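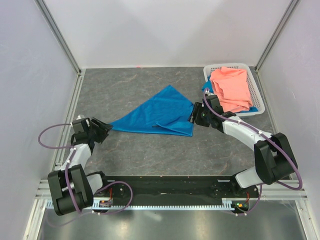 Tuesday evening, the shared workshop on Mamesitz, second floor, past the bike people. I'd been meaning to go since winter and finally got a slot on the visitor list. Writing this up on the train home so excuse the spelling. The build I came for is called Kuvineo, a two-arm folding machine that Nataša Halilović and Bohdan Kuzmenko have been putting together after work. I'd read the build log but the log undersells how compact it is. Both arms sit on one long black base plate with a white toothed rack along the front, and the whole thing lives inside an aluminum strut enclosure you could just about get through a normal door. Blue cloth on the table, more laundry in the white basket at the back. I want one. I do not have the space for one.

## Getting there

Tram to the end, then walk. The sign still says Seidel, from whatever was there before, so ignore that and go in the side door. Ring twice. Shoes stay on. Tea in the kitchen, bring your own mug (I didnt).

## The build, as far as I got it down

- Bench top is a marbled gray slab, secondhand. Bohdan likes it because cloth slides on it. Nataša hates it for the same reason.
- Cables are purple, run over the outside of the arms with little white clips. First version had them zip tied. Zip ties chewed through the jacket at the elbow, 112 hours in.
- Boards right on the base, open. They plan a cover. It has been planned for a while, I gather.
- Total spend so far 937, not counting the printer filament or the two motors they cooked.
- Control software is their own, on top of a library called Gruvirby, which I'd never heard of and which has one page of documentation. Good page though.

Cloth is a horrible thing to start with. I asked why not blocks, everybody starts with blocks. Nataša said blocks are boring and she owns a lot of towels. Fair.

The hard part, if I understood right, is corners. Finding one, getting hold of one layer and not two, and then knowing where it went once the cloth moves. They've tried grip force at a bunch of settings. Too soft and it slips out, too hard and you pick up everything underneath. They've settled on a number of 400, units of nothing in particular, it's just what the motor driver takes. Written in marker on a scrap of tape by the keyboard. I love this sort of thing.

Long talk about camera placement too. One fixed view of the whole table, plus close ones at the wrist. Wrist view is great until the finger and the fabric are right up against the lens, then it's all gray finger and a bit of pink and you're guessing. Bohdan wants to shift the mount out and tilt it. Nataša wants to leave the mount alone and retrain, says every time you touch the mount you throw out your old recordings. They have 134 of those. Not a fight exactly but I went and refilled my (borrowed) mug.

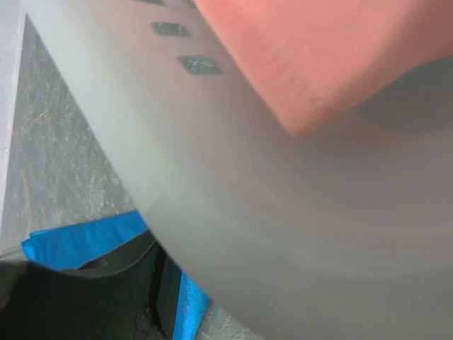

Nataša said anyone copying the build should buy the rack rail first and design everything else around it, as she did it the other way and redrew the base plate four times. Same goes for the clips, apparently. And get the long screws.

## Stuff I wrote on my hand

- Rack rail: check backlash before bolting down, shim from the *left* end
- Separate supply for each arm. Sharing one made the second arm twitch whenever the first one lifted
- Emergency stop where your knee can reach it
- Ask B. about the finger molds, he said he'd send the files

Didn't get to see the new shoulder bracket, it's still at somebody's house. Also missed the laser cutter intro downstairs, ran over time.

## If you're going

Visitor evenings run from 6 pm, put your name down beforehand, the list does fill up. Don't lean on the enclosure. Parking is bad. Last tram back is earlier than you'd think, I ran for it with a bag of spare purple cable Bohdan gave me and no idea yet what it's for.

Going again in April, hopefully with my own gripper half printed.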